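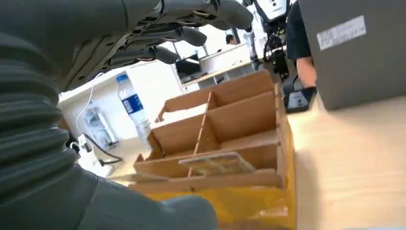
Murray Lockyer
Fiction contributor
November
3 comments | 11 shares
Search this site... Go

The Zivberg had been running rough since the first frost. Pádraig parked it in the second bay, opened the bonnet and went looking for the timing light.

"Points or plugs?" her father asked from the stool.

"Points. You set them too close."

He had set them himself in the driveway, with a feeler gauge and his old glasses. He said nothing and drank his tea.

She pulled the distributor cap and wiped it with a rag. The rotor was a Janjua, the cheap kind, and the contacts had gone grey and pitted. She fitted a new set, nudged the plate over with a screwdriver and tightened it down. Then she checked the gap, loosened the screw and did it again.

"Your mother drove this to Gesus and back," he said. "117 miles, with the heater stuck on."

"You told me 139."

"That was with the detour."

She turned the key. The engine caught, stumbled and settled. She ran it up to 4,000 and let it drop. It idled evenly and the mirror stopped shaking.

Her father got up and put his hand flat on the guard, over the old colour where the paint had worn through.

"You'll want to sell it now," he said.

"I'll want to drive it home."

He handed her the bonnet prop and went to rinse the cups.

Share 11 | Leave a comment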